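Home Organizing Basics, Session 8: The Divided Basket
Handout, updated May 21, 2021

Okay, baskets! I saved these for after the drawer sessions because I get carried away. A drawer hides your mistakes and a basket sits out on the table where everyone walks past it, so I want you to think about what goes in each section before you start filling.

For small stuff (tea packets, napkins, seed envelopes) I like wicker with the dividers already woven in. My old one from Kullari had no sections at all and everything slid into one heap by October. Start with one compartment and leave the next one alone until the first looks right.

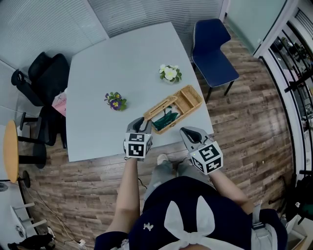
Buckley wrote on the class page that an empty compartment is wasted space and ought to get filled on day one. I go back and forth on this. In a tiny kitchen, sure. On a big table I'd keep one free, and you'll be glad of it when the mail comes.

Packets go in the larger section, standing up if they'll stand, faces the same way. Odd little things can tuck in beside them. If your basket has a lid, fold it right back while you work — I've watched so many people hold it up with an elbow.
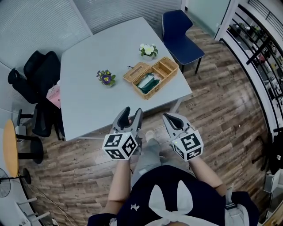 Fig. 2. Lidded basket, larger compartment in use, end sections free.

Now, moving it. Please clear a landing spot first! Flowers are lovely on a table (I'm a pansy person, real or artificial) but pots tip, so give them a good hand's width from wherever the basket will end up. Check the handle too. On older wicker the braid works loose where it meets the rim, and then one day you're picking tea bags off the floor.

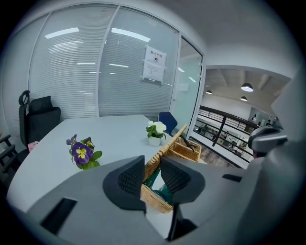
Photo: Grototis Home Studio

For next time, bring one basket or box from home, under 2 pounds when it's full. Leave the contents in, even the embarrassing ones. We'll sort on the big table and I'll have Stostik labels for anybody who wants to try them — I bought a roll of 1000 and have used almost 480, mostly on spice jars.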